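Ticket 172: Head unit on Hivton test car drops lane map after restart
Status: closed
Opened: May 11, 2019
Product: Plunport display unit, driver assist package
Workshop: Gerkarer

Reported fault
The centre screen starts normally but the lane map stays grey. The car will not offer assisted driving until the map has loaded, so the driver gets the amber steering wheel symbol and nothing else. Radio, phone and parking sensors all work. The fault was first noted in January after a software update and has become more frequent.

Checks so far
Battery voltage is fine with the engine off and on. Fuses 14 and 72 checked and refitted. Error memory read out and cleared, and the same code came back on the second restart. Aerial lead unplugged, cleaned and plugged back in, no change.

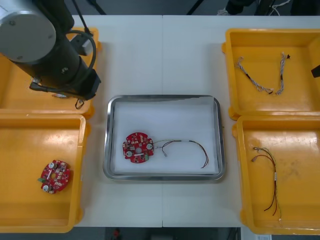
Software version on the car was 172. Version 175 is the current one for this model and should have gone on with the January update. The update log says it was installed, but the screen still reports the old number. We asked Baldursdóttir, who supply the position module, whether the module could be holding the screen back. Their board is the round red type, same as the one lying in the lower left yellow tray, and it keeps its own copy of the version number. If the two numbers differ, the screen waits for the module and the map never loads.

Tried next
1. Forced the update from a USB stick. Stopped at 72 per cent, twice.
2. Disconnected the position module and forced the update again. Completed.
3. Reconnected the module. Map loaded, then went grey after a restart.
4. Ordered a replacement module. 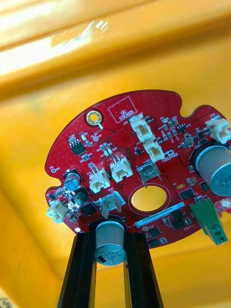 Position module board, QC sticker box blank.

Fix
Replacement module fitted and paired with the screen. Both now report 175. Restarted the car 14 times with no grey map. Road test done on the ring road, assisted driving offered as normal and steering symbol green.

Notes
Pairing has to be done with the driver's door shut - with it open the menu item is missing. Old module to go back to Baldursdóttir with a copy of the error memory. Customer told to leave automatic updates on.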